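3.2 Sorting of retired desktop computers

Units retired by the Wamlow school district were weighed, logged and opened before any decision on reuse. A tower was graded as reusable when the board, the memory slots and the rear brackets showed no corrosion or bent metal. Of the 95 towers received by October, 15 failed this check and went straight to shredding at Lachance.

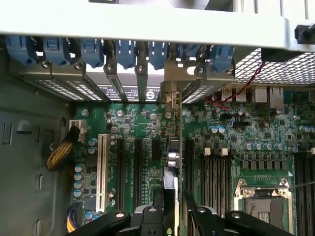 Figure 3. Motherboard and rear slot covers inside a computer chassis.

Storage drives were removed first and held apart for data wiping. Boards were then graded by socket condition – a bent pin ruled out resale but left the board open to parts recovery. The value of a graded board was set from the Mosumum resale list.
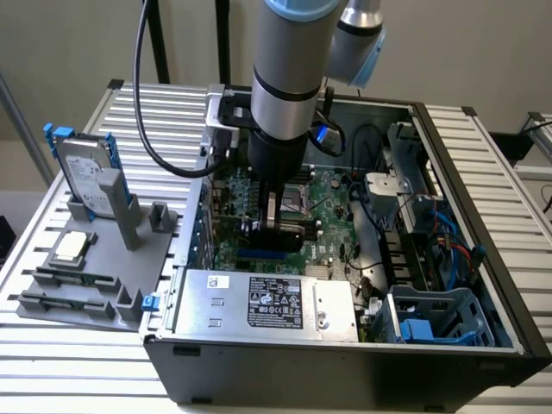 Ans Desmet objected, in comments on an earlier draft, that list prices overstate what small resellers receive, and that the gap widens for older boards. We therefore repeated the analysis with prices lowered by 15 percent. The ranking of the three recovery routes did not change.

Transport was charged to each route by mass. Towers sent to Sundis traveled farther than those sent to Lachance, and the longer trip offset part of the gain from reuse. Labor was charged by the minute, with logging time included.
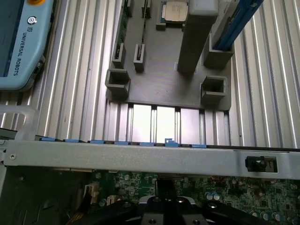
3.3 Limits of the cost model

The model treats storage as free up to 2000 units. Past that point a second site would be needed, and the fixed cost would fall mostly on the reuse route. Zdislava Šimek kept the storage records used here. Losses from theft were not modeled. 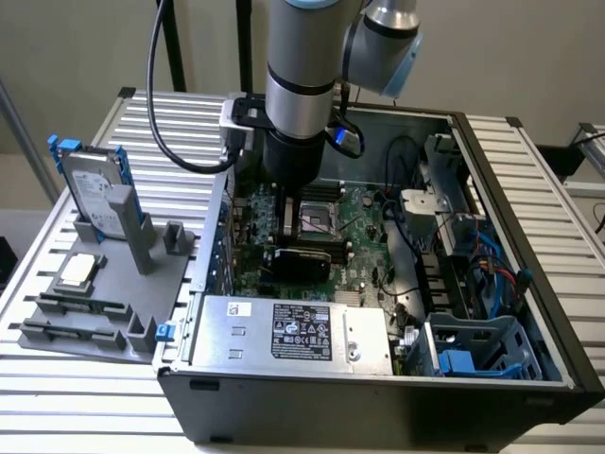 Figure 4. Open tower case with the motherboard and CPU socket exposed.

Resale prices were held constant over the study period.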